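Second pass at the back hallway, this time with a plaid. The paper is called Leltedance, a non-woven, straight match, with a vertical repeat of 345 mm. I had hung florals and one bad stripe before. A plaid is harder than either, and most of the difficulty is in the measuring.

## Repeat and waste

With a straight match, every drop starts at the same point in the pattern. The cut length is therefore the wall height plus trim, rounded up to a whole number of repeats. If the wall lands just over a multiple, you throw away most of a repeat on each drop. Mine did. The hallway takes 14 drops, so the waste was not small, and I ordered an extra roll after doing the sum a second time.

The calculator on the shop's website divides total wall area by roll area. It ignores the repeat completely. Count drops per roll instead, and round down.

Check the batch number on every roll before opening any of them. Cristian Ospina hung a whole bedroom from mixed batches and found that the white grounds differed slightly. On a busy print you could live with it. On a plaid the ground is most of the surface.

## Level, plumb and the ceiling

A floral only has to line up with itself. A plaid also has to look straight next to everything straight in the room: door casing, baseboard, ceiling. My ceiling drops toward the bathroom end, enough to see once a horizontal stripe runs beside it.

There are three ways to handle this:

- Hang true to the level and let the top stripe taper.
- Cheat each drop down a little and accept that the seams lean.
- Place the pattern so the top edge falls in a white area between stripes, where a taper is hard to see.

I did the third. It cost a partial repeat at the top of each drop, which I had already lost to rounding anyway. Glenys Baxter argues for a picture rail to break the line, and she may be right for a taller room.

## Corners

Do not wrap a full width around an inside corner. Corners are rarely plumb, and the error shows up doubled on the second wall. I cut the drop so that a narrow strip turns the corner, strike a new plumb line, and lap the offcut over it. On a plaid the vertical spacing is then wrong by the width of the lap. The horizontals still meet, and the eye checks those first.

If the surface is panels and there is something standing in the corner, most of this goes away. The post hides the break in the vertical stripes and the horizontals only need to agree in height. 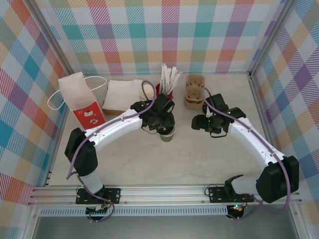

*Plaid on the back and both sides, aluminum posts in the corners.*

My hallway has four inside corners and no posts. A strip of quarter-round painted white would do the same job, but it makes a hallway look like a trailer, and I decided against it.

## Paste and seams

Paste the wall, not the paper. Non-woven barely expands, so there is no soaking time and the repeat you measured dry is the repeat you get. Older pulp papers grow across the width as they take up water - not by much, but it adds up, and a plaid shows every bit of it.

I used Mistero ready-mixed on the first drops and then switched to a powder. The ready-mixed grabbed too fast for me to slide a drop into register. The powder, mixed slightly thin, gave me a couple of minutes. Roll it out past the edge of the next drop, or the seam lifts later.

For matching, pick one horizontal stripe at eye level and set the seam there. Work up and down from that point. Any error then ends up at the baseboard or the ceiling. I used the narrowest dark stripe, as its edges are the sharpest.

Change the blade every drop. I tried to get four drops out of one and tore the third along the casing.

## Still open

The return beside the closet is not done. It is narrower than one width and both edges are visible, so I can center the pattern or carry it around, and I have taped up offcuts both ways. Carrying it around looks better from the kitchen. Ea Hafstein is lending me her long level on Sunday and I will hang it then.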